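The Ollness Order

The packing procedure at Pirndale ran to 12 pages, and the inspector had been sent to find out which of them was wrong. A customer called Ollness had ordered 1,000 power cables, black, one to a box. Of the first lot, 820 had arrived in good condition. The remainder had arrived as boxes.

She read the procedure on the train in March and again in the parking lot. Page one defined a box. Page two defined a closed box, in terms that left page one open to dispute. The cable did not come up until page four, where it was to be coiled, laid flat and placed with the plug facing up.

The complaint was specific. The empty boxes had been folded correctly, taped correctly and labeled correctly. Each weighed less than it should have by the weight of one cable. Pirndale had a scale for this purpose. The scale was made by Visik and had been calibrated on schedule, using a box with no cable in it.

She noted this and went on to the packing room, where she put down her bag and opened her notebook to a clean page. The heading she wrote was "Station, as found."
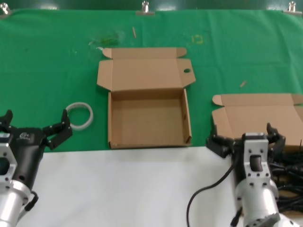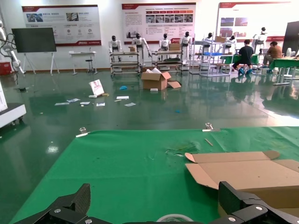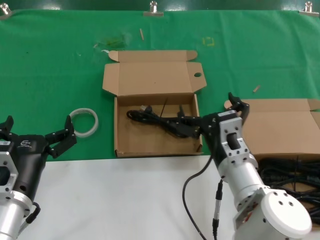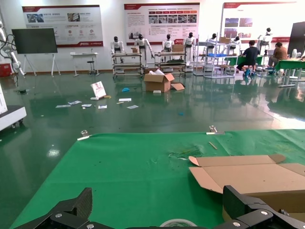 Under the heading she wrote: green cloth, clipped at the back. Tape, one roll, left on the cloth. Mailer boxes, lids open. She looked for the sheet that page six required, on which each box was to be entered before closing, and found it in a drawer in the next room. It was complete through box 100. After that the same hand had written "as above" and drawn an arrow to the bottom of the paper.

The arrow was straight. A ruler had been used.

She turned to page seven. It dealt with the second check, in which a closed box was to be picked up and tilted once to the left and once to the right. If something moved, the box was to be passed. If nothing moved, the box was also to be passed, on the grounds that the cable had been packed firmly. She read the paragraph twice and put a pencil mark beside it. In an earlier version, which she had in her bag, the second sentence ended differently. The change was dated April 18, 2022, and the reason given was "clarity."

The manager came in and asked whether she had found the fault. She asked him who had written the change. He said it had come from Eze, the firm that kept the documents in order. Eze had been hired to bring every procedure down to 12 pages, and this one had stood at 13.

"What was on the other page?" she said.

He thought it had been a drawing of a box with a cable in it.

She wrote that down too. Then she took a closed box from the outgoing shelf, held it level and tilted it to the left. Nothing moved. She tilted it to the right – nothing again. By the terms of page seven the box was good. She slit the tape with her key and opened the lid.

The cable was in it, coiled flat, plug up, packed firmly.

She stood there for some time. The manager asked if that was a pass. She said it was, and that it was of no help at all, and she reached for the next box on the shelf. He asked how many she planned to open. She told him all of them, and asked for more tape.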